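Clarnbridge Culinary Program
Unit 11: Emulsified Dressings
Handout revised 2020-11-04

An emulsion holds two liquids that normally separate. In a vinaigrette, oil is broken into small drops and spread through vinegar. Mustard coats the drops and slows their return to a single layer.

Standard ratio: three parts oil to one part vinegar by volume. For the lab batch, measure 500 ml in total. 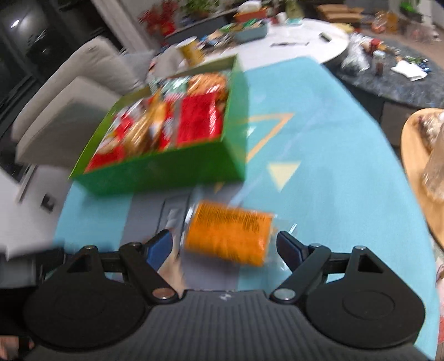 Whisk vinegar, salt and mustard first. Salt dissolves poorly in oil. Add oil in a thin stream, whisking constantly. If the mixture splits, place a spoonful of mustard in a clean bowl and whisk the split dressing into it slowly.

Scaling: a 2000 ml batch needs a blender. Run it on low and keep the oil stream thin.

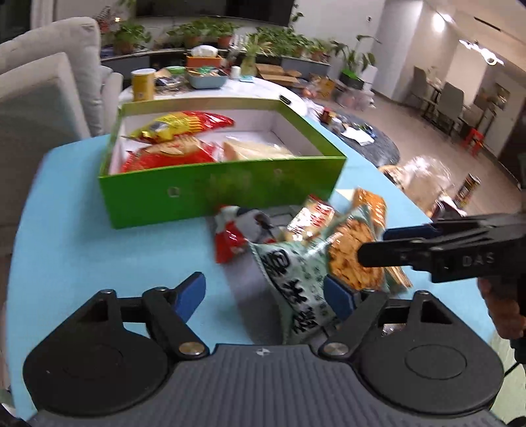 One student in the Botcombe section asked whether honey could replace the mustard. It thickens the dressing and delays separation, but it is a weak emulsifier. Test both versions side by side and record the time to visible separation.

Lab sheets are due the first week of December.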